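Progress report on the Dillstead open day
Prepared by Jiahui Liang for Baltazar Palacios, Santoso Fund
January 15, 2022

Dear Baltazar,

You asked for a page on how the open day went, and I'm afraid you know me well enough to expect a bit more than a page, but I'll try to behave!

We had 163 visitors over the day, which is a good deal more than the 76 who signed up ahead of time. The house at Dillstead is not large, so we let people upstairs in small groups and kept the rest in the kitchen with coffee and the display boards your grant paid for. The boards held up very well, apart from the one by the back door that kept sliding down (we have bought better tape).

The talks came first. Each ran 40 minutes with questions, and the questions were the best part. People wanted to know how a robot can be taught something as ordinary as putting laundry away, and why we do the teaching in a lived-in house when we have a perfectly good workshop at Skornton. One retired tailor stayed through two talks and gave us a lesson of her own on how to hold a waistband so the fabric doesn't twist. We wrote it all down and have already added a page to the Urnuvton guide for new demonstrators.

After the talks we moved to the bedroom for the clothes handling, working with the hand-held grippers. Visitors could try one themselves, and most of them went for the socks, though shirts turned out to be far more popular with the children than I would have guessed. The line went down the stairs for most of the afternoon, and we ran over by more than I had planned.
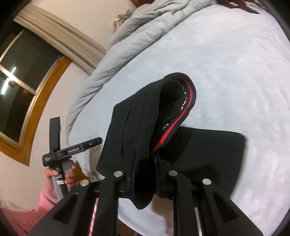 Clothes handling in the bedroom, with a folded black garment held in the gripper.

On spending, we are within the open day budget, and the full sheet will come with the May report. The only extra cost was a second set of printed handouts. I would like to ask for 3 more open days on the same plan, with longer slots upstairs and shorter talks, and I'd be glad to go over dates whenever suits you.

Thank you again, and do come to the next one.

Jiahui

Comments

Marge T.: Came with my grandson and he has talked about it ever since. Will there be parking next time?

dpell: Enjoyed the talks but couldn't hear much from the back. A microphone would help.

Jiahui Liang: Thank you both! Yes to the microphone, and I'm asking about the field next door for cars.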